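Report the failures by object

The Nelholm group published its grasping results in March, and the figure everyone repeats is 243 successful lifts out of 400. I think that number hides the useful part of the work.

The method is simple enough. A gripper with a wrist camera closes on an object, the policy decides from the picture when to stop, and the arm lifts. Pranab Marikar ran 4 kinds of object through it, and the clear plastic ones did worst. The paper gives them two sentences.

I would have given them half the paper. From the wrist, a clear container at close range is mostly pale grey, with the background coming through the wall. What stands out is the printing: a couple of dark curved lines, some looping script, and glints off the base. A policy trained on such views may well learn to follow the markings. Put a plain container in front of it and you are testing something else.
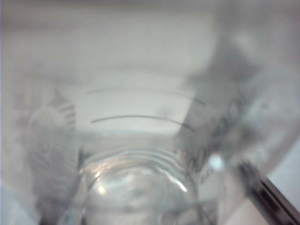

Should a lab hold back its average until the hard cases work?
Publish the average, but print the table for each object beside it, with the failed attempts counted in the same way as the good ones.

Yanling Bai disagrees with me on this. Her view is that small tables get over-read, and that a handful of bad lifts says little about a method. She has a point where the numbers are small. With 400 attempts they are large enough to split, and the Gurnonar team did so last year with fewer.

The Nelholm logs already hold the outcome of every attempt, so the extra table would cost an afternoon. I have asked for it, and for the plain containers to be scored apart from the printed ones.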